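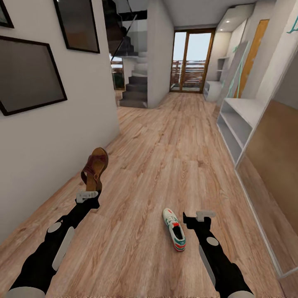

Pasillo con suelo claro de lamas y puerta de cristal al fondo.

Zapatero abierto Tresent
Mueble bajo para recibidor, sin puertas
Fabricante: Korkar
Referencia: Tresent 108

El Tresent es un zapatero bajo pensado para recibidores, pasillos y huecos de pared. Se sirve desmontado, en dos bultos, con la tornillería en una bolsa aparte y las instrucciones impresas. La versión de catálogo mide 108 cm de ancho, 30 cm de fondo y 40 cm de alto. Existe también en 204 cm, con un montante central adicional, para paredes largas o zonas comunes.

Materiales y acabado
Tablero de partículas de 19 mm con melamina mate en las dos caras. Cantos de ABS de 1 mm en todas las piezas, incluidas las que quedan contra la pared. Colores disponibles: blanco, arena y gris humo. El arena solo se fabrica bajo pedido y el plazo se alarga dos semanas.

Uso del hueco inferior
El nivel de abajo admite zapato plano, zapatillas de casa y alpargatas. Para botas de caña media hay que retirar el estante intermedio y utilizar el mueble con un solo nivel; en ese caso conviene fijarlo a la pared con las dos escuadras incluidas. Las botas altas no caben de pie en ninguna de las versiones.
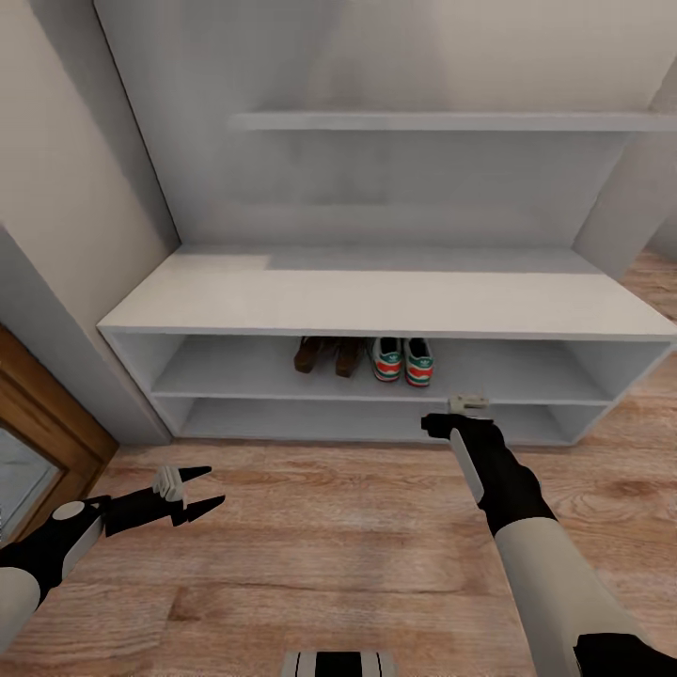 Sección de Recibidor y Almacenaje · Muebles Saavedra

Montaje en nicho
Cuando el mueble va entre dos paredes, mida el ancho en tres puntos: a ras de suelo, a la altura de la tapa y un palmo por encima. Tome la medida menor y descuente un centímetro. Los rodapiés se pueden salvar de dos maneras, cortándolos o pidiendo los laterales con rebaje. El rebaje se hace en taller y no tiene coste si se indica al formalizar el pedido. Después de la entrega no lo hacemos.

El cajeado para enchufes tampoco va incluido. Si la toma queda detrás del mueble, mande un croquis acotado a Rocío Palma, de esta sección, antes de confirmar.

Peso admitido
Tapa: 40 kg repartidos. No está calculada como asiento en la versión de 204 cm salvo que se añada el refuerzo Ritley, un perfil de acero que se atornilla por debajo y no se ve con el mueble colocado. En la de 108 cm se puede uno sentar a calzarse sin refuerzo, siempre que las cuatro patas niveladoras apoyen bien.

Limpieza
Paño húmedo y jabón neutro. No use amoniaco ni estropajo. El calzado mojado debe escurrir antes sobre un felpudo; la melamina lo aguanta, pero el agua que se acumula en la junta del estante acaba hinchando el tablero. Hay bandejas de goma a medida de cada nivel, se venden por separado.

Opciones y recambios
Cojín para la tapa, lavable, en gris o verde oliva
Refuerzo Ritley para la versión de 204 cm
Juego de cuatro patas niveladoras
Estante suelto
Lápiz de retoque en los tres colores

Entrega
Servimos a domicilio a pie de portal. La subida a vivienda y el montaje se contratan aparte. En agosto el taller cierra, de modo que los pedidos con rebaje o en color arena confirmados después de la primera quincena de julio salen en septiembre.

Devoluciones en 30 días para las piezas estándar, con el embalaje original. Las piezas con rebaje no se admiten. Consultas sobre pedidos para portales y oficinas: Liam Treloar, en el mostrador de la sección.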